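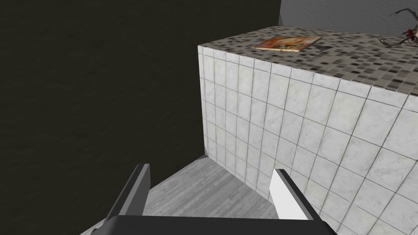 White veined tiles against a charcoal wall (computer render)

Norkwood Walking Football – your questions answered

Hello! I'm Bhupendra Solanki and I run the walking football sessions at Norkwood. I get asked the same things most weeks, usually while I'm trying to pump up a ball, so I've put my answers here. If yours is missing, grab me at a session.

Is it really football if you can't run?

Yes, and you'll be puffed out sooner than you think. One foot has to be on the ground at all times. Jogging after a loose ball gives the other side a free kick, and I've given away more of those than anyone.

How old do I have to be?

There's no upper limit and I'm not strict about the lower one. Our youngest regular is 33 and came along while getting over a knee operation. Most of us are a fair bit older than that (I'm not saying how much).

I haven't kicked a ball since school. Will I hold everyone up?

No! Plenty of us hadn't either. I had a gap of decades myself and my first pass went straight out of play. We mix the teams up each time so the same people don't always end up together.

What do I need to bring?

Trainers or astro boots, shin pads and a drink. No metal studs please, the pitch people will send you home and they'll be cross with me as well. We have bibs. They get washed, whatever you may have heard from the Celholm lot.

How long is a session?

An hour and a bit. We warm up, then play short games with a breather between them. If you need to come off early, just wave and come off.

Do you play matches against other clubs?

We do, though you never have to. We play Celholm home and away, and we've entered the Karppinen Cup, which starts in September. It's a small tournament with 3 group games and then a semi-final if you're lucky. We weren't lucky last time – we lost 2-0 to a side whose keeper seemed to have four arms – but the pies were good and we're going again.

Can women join in?

Of course, and they do. All our sessions are mixed. A couple of the players have asked about a women's team for the cup and I'd love to see it happen, so let me know if you'd be up for it.

What about tackling?

No contact, and no tackling from behind. The ball has to stay below head height too. People forget that one constantly, me included.

What does it cost?

Your first go is free. After that it's pay as you play, so you're not stuck with a membership if you go off on holiday for a month. We raised £300 at the quiz night, and that went on new goals and a bag of decent balls.

How do I book?

We use Zatance for bookings. Put your name down by 6pm the evening before if you can, so I can sort the teams. If you and computers don't get on, ring me and I'll add you myself.

What happens if it rains?

We play. We stop for ice and for lightning, and I'll message everybody who's booked if it's off.

Can I just come and watch first?

Please do. Stand by the gate and I'll come over and say hello. Bring your trainers though, we're often one short.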